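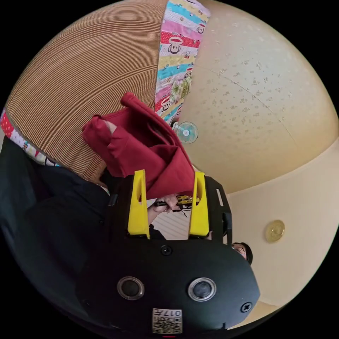
One of our reviewers at Trenlow wondered, quite reasonably, why we bother to check the fingers so often when the cloth they pick up is so soft. We had asked ourselves the same thing in the early weeks, and it was the sleeves and hems that changed our minds — a thick fold pushes the two fingers apart far more than a thin shirt does, and after a good many garments they no longer meet quite as they should.

**Figure 3.** Hand-held gripper unit 0177 with a dark red garment between its slotted yellow fingers.

### 3.2 Looking after the hand-held gripper

Each unit in the Nerkedness project is given a small service after every 345 grasps, and we have grown rather fond of the routine. The fingers come off first and are wiped with a barely damp cloth, and any lint is teased out of the long slots with a soft brush (an old toothbrush does very nicely). We then lay them side by side on the Rebane gauge plate and replace the pair together if either one has taken a bend. Over the whole study we got through 11 pairs, which was fewer than we had feared.

The housing screws are checked next, by hand and gently, and both lens openings are cleaned last of all so that no dust from the brushing settles on them. A full service takes almost 37 minutes, a good part of it spent on the Zamport alignment routine, which we run twice and repeat once more if the two readings disagree. The readings are then entered in the log under the number on the unit's label.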